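Notebook, January, kiln and glaze bench

Morning, 9:40

Picked up the matte white where we left it. Rasa wants the Gendville dinner plates to stop showing gray knife marks, and the last batch still marks badly. Her test is simple: an ordinary stainless table knife, ten strokes in the same spot, rinse, look under the window. Batch C failed on every tile. Batch D was better on the thin tiles and just as bad on the thick ones.

Weighed out a new 500 gram dry batch, D with the alumina cut back a little and the difference made up in silica. Sieved twice. There was grit in the first pass, probably from the old scoop, so the scoop is now in the trash. Left the bucket to slake until lunch.

The clay is still the Drotberg stoneware. Uldis opened a new bag and it is noticeably stiffer than the last one. Made a note on the lid.

12:15

Dipped 24 tiles, half for a two-second count and half for four. The four-second ones crawled slightly at the corners while drying. I rubbed the cracks down with a fingertip and marked those tiles on the back in iron oxide so we don't fool ourselves later.

Also washed and racked the plates we eat from, which are the commercial ones and are useful as a comparison. The glossy glazes on those take a knife with hardly a line. Worth remembering that part of our trouble is the surface and we may end up with a satin no matter what the order says.
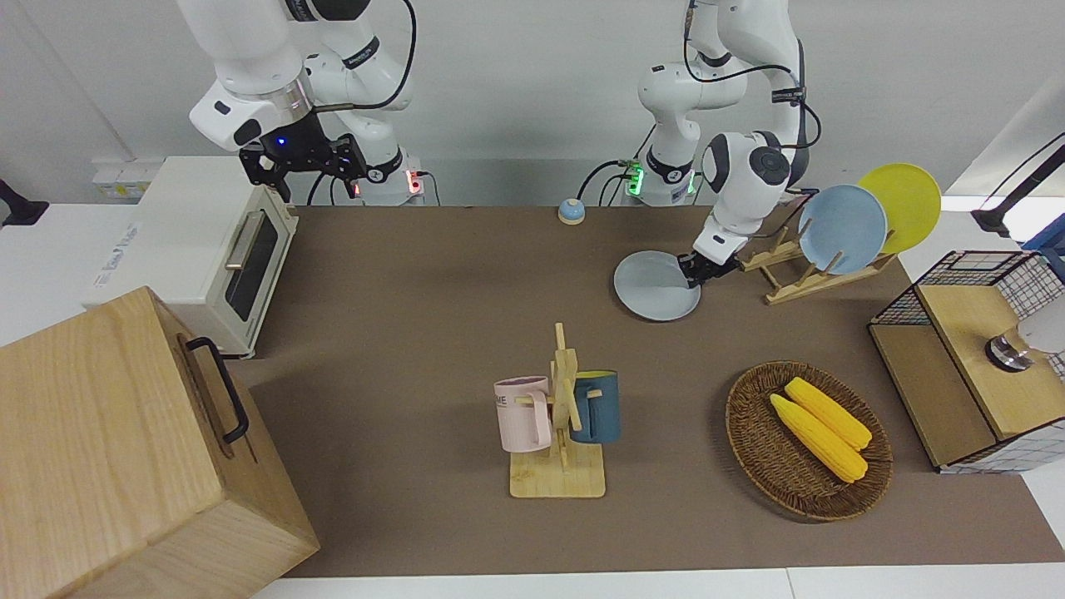 Firing plan

Small kiln, tiles only, middle shelf. Slow to red heat, then the usual climb. Hold 15 minutes at the top. The last firing dropped too fast overnight because the upper spy plug was out, so check both plugs before leaving.

Cooling is what I want to change. Uldis thinks the rough surface comes from crystals growing on the way down, and that a faster drop through the upper range would give a smoother matte. Rasa thinks it is simply underfired. We can't separate the two in one firing, so this one keeps the old cooling and the next one changes it.

Put three cones on the shelf, front, middle and back. Wrote their positions on the kiln log.

Stock and orders

Silica is down to the last bag. Zariņš can deliver with the next pallet. Ask for the finer mesh and get the price in writing.

Pastidham asked again about mugs. Told them no new shapes until the white is settled.

Still to do

Knife test on the new tiles once they are cool enough to handle.
Lemon juice on two of them overnight, half covered.
Copy the batch D recipe into the glaze book. It is still on the back of an envelope by the scale.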